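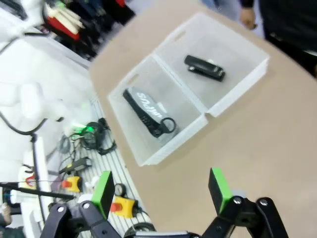 4.2 What changed at the bench

Joaquín Iturra and I spent June at Dunon asking the packing crew how their days had shifted, and wow, did they talk! Sorting small items into divided boxes (see Figure 3) used to fill whole mornings. Now the arm does much of it, and we logged 1264 picks, with a person stepping in on 58. People told us their wrists felt better, but they missed chatting across the table, and two asked for their old shift back.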